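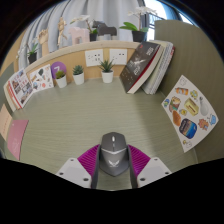
Fig. 1. Hand-held gripper with the mouse between the fingers, desk station.

Progress report, good-practice rules for hand-held gripper collection
To: Caroline Lema, Barrera program office
28 Sep 2019

Short one this time, sorry, the Nedton people need the same numbers by tonight. Full tables to follow.

Where we are. Draft 2 of the rules is out to both sites. Draft 1 was too long and operators skipped it, so we cut it to five pages and moved the reasons to an appendix. 880 takes recorded under draft 2 so far. 41 rejected. All 41 were reviewed by a second person before they were thrown out, as agreed in February.

What the rejects were. Mostly operators closing the fingers before the object was between them, then fixing it with a second squeeze. Looks fine at full speed, bad at half speed. Next biggest group: start of the take missing becuase the operator pressed record and moved at the same time. A handful with a sleeve or wrist in front of the lens. Nothing from hardware.

Rules that are settled (no more changes unless you object):

Rule 1. One person per gripper per session. No handing over mid-take.
Rule 2. Hold still before the first move and after the last. Count to two in your head, both times.
Rule 3. Grip on the sides of the object. For a mouse that means one finger on either side of the shell, not over the buttons.
Rule 4. Check both finger pads before each session. Ribs torn or peeling, swap the pad, write it in the log.
Rule 5. Leave the background alone. Plants, books, cards, figures on the shelf all stay. Only the task objects get moved between takes.
Rule 6. A bad take is kept and marked bad. Operators do not delete.
Rule 7. Nothing personal readable on the desk. Mail, badges, phone screens, out before you start.

Rule 5 took the most argument. Rullow wanted cleared desks, so that takes from different days could be compared. We want rooms the way people keep them, and the reviewers sided with us once they'd seen the first batch. Written in now. The wording on "task object" still needs a definition, Sharon has a version.

Rule 6 is the one people break. Two operators at Rorport were deleting their own misses, meant well, wanted clean data. But then our reject rate is worthless. We turned off the delete button for operator accounts and it has to go through a reviewer now. Takes before the change are in a seperate folder and are not in the 880.

Open items. Rule 8 is about how a release should look, and it is the hard one. Draft text says "open the fingers fully, then withdraw." Reviewers read "fully" differently. One wants the gripper at its stop, another is happy once neither pad touches the object. For flat desk tasks, mouse and mouse pad and so on, the gap at the end matters less than the direction you leave in. We tried "straight up," operators hated it, too slow and not how anyone lets go of things. Current try: open until both pads are clear, back off without brushing the object, then the hold from Rule 2. Went round to everybody for comment.

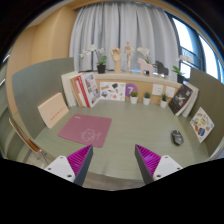
Sharon Kioko: I'd sign off on that wording, but put the hold first in the sentence. People read the front half of a rule and go. Also say what to do if you do brush the object. Mark it bad or mark it "touched"? I've been doing "touched" and I don't think the other reviewers have.

Fair, and she's right that they haven't. Adding a "touched" flag this coming week, separate from bad. Old takes will need a second look for it. Not in the budget as it stands, see below.

Training. New operators now do a half day: read the rules, watch rejected takes, record a practice set that gets thrown out. Works better than the slide deck. Operators trained this way ask more questions, which slows down the first session, and we think that's fine.

Money. On track apart from finger pads, going through them faster than planned. Cause is people dragging along the desk edge. May become a rule, may just be training. Reviewer hours are the real shortage. If the "touched" re-check goes ahead we need more of them, or Nedton lends us someone. Please tell us which.

Next. Rule 8 final text. Definition of task object. Draft 3 to both sites once you've answered on the reviewer hours. Log sheets and the reject list are in the shared folder under Rules / draft 2.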